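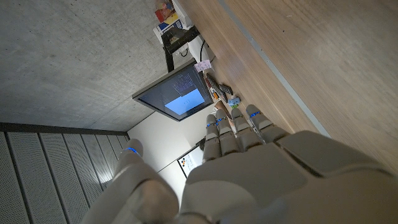
Page last changed: October, at 4:40 in the afternoon

Desk tips from the Curgate robot hand club

I help out with the after-school club at Curgate, and our team (we're called Pugh, long story) spends most of its time teaching a robot hand to pick up the stuff that lives on everybody's desk. Remotes, sticky notes, little odds and ends. You learn a lot about desks that way! So these are my tips, and most of them work fine at home too.

Get the monitor on an arm. It frees up so much tabletop, and you can swing the screen out of the way when the fingers need room. Tighten the clamp again after a week or two — ours always sags a little.

Start with a remote. It's long, it's light and it doesn't roll. Take the batteries out first or you'll be changing channels in the next room (ask me how I know).

Sticky notes are the hard ones. Bend up one corner with your thumbnail before a run and the fingers have something to pinch.

For fingerprints on the grey shells I use a barely damp microfiber cloth, and I go along the seams, never across them. No spray anywhere near the blue rings, please.

Wipe a wood tabletop with the grain and dry it right away. Crumbs love a metal strip, so run an old toothbrush down it.

Keep a log. We're on run 3182 for the Turnden meet, and the notes from run 33 still save us — that's where somebody wrote down the thumb settings.

Next up: folding a dish towel. Wish us luck.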